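Bimanual Small-Parts Handling, Progress Report for the Second Period

Prepared for the Bonlow Fund by the manipulation group at Sastitow

Status

The work is on schedule. The two-arm cell was finished in February and has been used for recording since then. Of the tasks set out in the proposal, tray picking and arm-to-arm handover have data and trained policies. Fitting one part into another is still at the pilot stage and will be covered in the next report.

Data collected

The set now holds 3279 demonstrations, all teleoperated, all with both arms active. Each one is stored with joint positions, gripper commands and video from the fixed views. Operators label the start and end of every handover by hand. We had hoped to do this automatically from gripper current, but with parts this small the signal is too weak to trust, and the hand labels take less time than fixing bad ones.

Recordings in which a part left the work surface are kept and flagged. They are left out of training for now. The Badawi group has asked for them for its own work on failure detection, and we will send them with the next release.

Method

The main question in this period was whether one policy driving both arms does better than two separate policies that share only camera input. We trained both versions on the same demonstrations and ran 200 trials of each on the cell. A trial counts as a success if the part is picked, passed to the other arm and set down without being dropped. 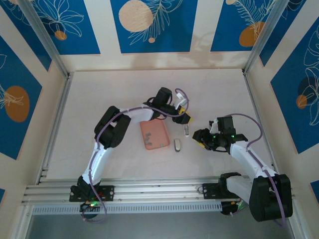
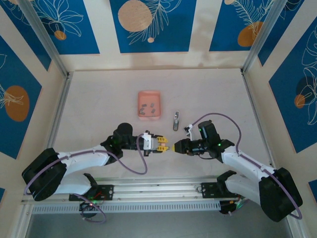
The single policy was clearly better at handover, and the gap came almost entirely from timing. With separate policies, the giving arm often opened before the receiving arm had a firm hold, or both arms waited on each other until the trial timed out. The hard part is the short stretch where the yellow fingers of the two grippers come close together over the work surface, with the pink tray near them as a further thing to avoid. Small position errors matter most there, and the part itself can be mostly hidden from the overhead view. Adding the other arm's joint positions to the input of each separate policy closed some of the gap but did not remove it.

Picking from the tray showed no real difference between the two versions. Most failed picks were of parts lying near the rim, where a finger touches the tray wall before it reaches the part. We tried 3 approach angles and kept the steepest.

Problems

Calibration drift cost us time. The right arm lost its zero position on 5 occasions, and each time the day's recordings had to be checked by hand. A short homing routine now runs before every session — it has held so far, but we want a longer record before calling the matter closed.

Cable routing also needed work. Slack near the wrist got in the way during wide reaches, so we changed the clip spacing and set a software limit on wrist rotation.

Spending

Equipment spending is complete apart from spare gripper fingers. Staff costs are slightly under plan because one operator started late. We ask to carry the unspent amount into the next period to pay for labeling.

Next period

We will repeat the comparison with parts from Cososley, which are thinner and harder to grip. The recording protocol will stay the same so that results can be set side by side. A draft paper on the handover result is being written, and the fund will receive a copy before it is submitted.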